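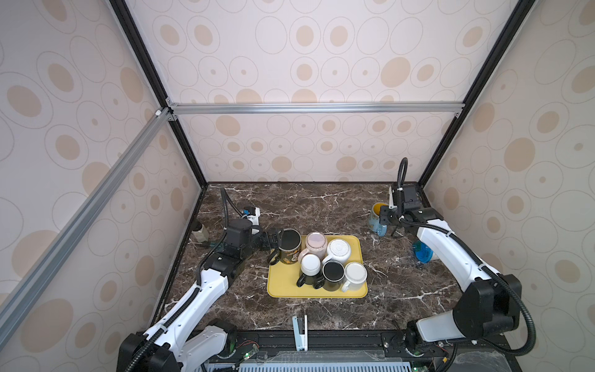 Two-arm mug flipping task: policy grabs the rim fine, then gives up on the turn

Posted in Student Projects > Manipulation
Viewed 555 times

hunolon_team_b

Our club is doing the Vadar student challenge and we drew the mug task. Six mugs go on a yellow tray, and the arms have to leave every one of them bottom up, without throwing any on the marble. Yes, the tabletop is marble. It was donated, and it has already claimed one mug.

We have two arms, each with a parallel gripper and a wrist camera, and we teach by teleoperation. So far we have 236 demonstrations, recorded mostly by three people with very different ideas about how to pick up a mug. We trained for a weekend on the school machine. The training loss looks beautiful. I have printed it out.

On the table, things are less beautiful. The left arm goes to the mug and closes on the rim, which is what we taught it. Then it lifts a little, thinks about its life, and puts the mug back exactly the way it was. Sometimes it does this four times in a row. The worst one is the black mug with the gold pattern. The pale pink one gets turned over on most tries, and I have no idea what the pink one did to deserve that.

Things we've tried:

New fingertip pads. No change.
Slower playback. Same failure, takes longer.
Moving the tray closer to the left arm. Then the right arm couldn't join in and just hung there.
Training for twice as long. Loss went down, mugs stayed up.

Do we need more data, or is something wrong with the data we have? The mentor says more data. The mentor is not the one who has to sit there recording it.

zetness_fan

More data. We had 300 demos for a task that was way easier than this and it still missed sometimes. Also check that your gripper is calibrated. Also what learning rate?

gebru_bench_rat

I helped with a mug task for two seasons, so here is more than you wanted.

More data will help only if it's the right data. My guess is that your demonstrators hesitate after the grasp. Go back and watch a handful of recordings at normal speed, starting from when the fingers close. If your people stop there to work out which way to rotate the wrist, you have taught the policy that the thing to do after grabbing a mug is nothing. It learned this very well. When we checked ours, 49 of the episodes had a pause long enough to eat a sandwich in, and one of them I'm fairly sure did contain a sandwich. We cut the pauses out, retrained on what was left, and the dithering mostly stopped.

Second thing, look at what the wrist camera gets to see at the end of the job.

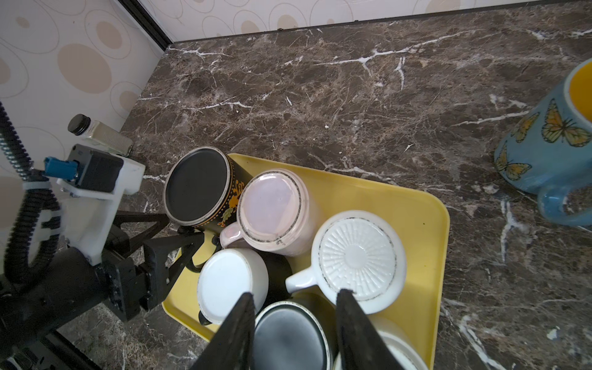
With everything bottom up, the mugs are mostly discs, and a dark disc on a dark mug doesn't give the network much to hold on to. The handles do. They tell you which way each mug is turned and which one your fingers are about to bump into on the way down. If your demos always start with the handles in the same few directions, the policy has memorized those directions. Turn them between episodes, and make it a rule, or everyone will put them back the comfortable way.

It also matters where the fingers come in. On a crowded tray they overlap the neighbors. Record a batch where you start from a half-finished tray, with some mugs already over and one still upright in a corner. Most teams only record full runs from the start, so the last mug is always the one the policy has seen least cleanly.

As for the black and gold one, pattern and rim are both busy, and I'd bet your three people each grab it somewhere different. Pick one spot, write it on a piece of tape above the teleop station, and be mean about it.

I would leave the learning rate alone until you've done all that.

hunolon_team_b

Watched twenty of them last night. The pauses are real. The longest is mine. You can see the gripper holding the mug in midair while I, presumably, answer my phone.

We're trimming the recordings now and I've put up the tape. Somebody has already written a rude word on it, but the grasp spot is still legible. Will report back after the next training run, or after the marble gets another one.

zetness_fan

so what was the learning rate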